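Stomden, Flat 2: Putting the Bedroom Back

The bedroom at Stomden has been a store cupboard since December. It held a bike, a crate of Chatzigeorgiou olive oil tins and every lamp that didn't work anywhere else. On Thursday it went back to being a bedroom, more or less.

The door
Sticks. Has always stuck. We planed it once and it stuck on the other side, so we have come to an understanding.

The measuring
The Disto came out before any furniture moved. The long wall is 428 cm, the short one 298, and the alcove 109. The wardrobe we bought in Kircombe was chosen with none of these numbers in mind and has gone to live in the hall.

The floor
Swept first, then swept again after we carried everything across it. Next time we may try those the other way around. The wood is a nice light brown under all that, and I had forgotten we owned any of it.

The mattress
White, quilted, and puffy as a tray of dinner rolls. It is also the best surface in the home for finding out who has been eating chocolates. Foil gets down between those padded bumps and settles in for the winter – you can shake the sheets all you like.
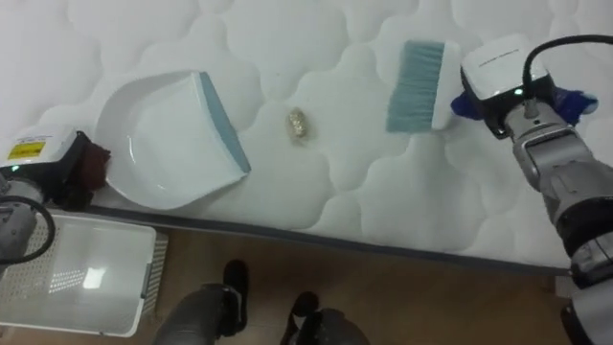
A soft brush is kinder to the stitching than the vacuum, which once swallowed a pillowcase and has not been trusted near bedding again. Short strokes, pan held low, and go easy near the dark piping at the edge, where crumbs like to make their last stand.

The bedding
Gray set on top, spare set in the alcove. The fitted sheet was folded by a method I would rather not have recorded.

Still to do
Curtains, the bike, and the lamps. The lamps have been on this list for 2 years and are very settled there.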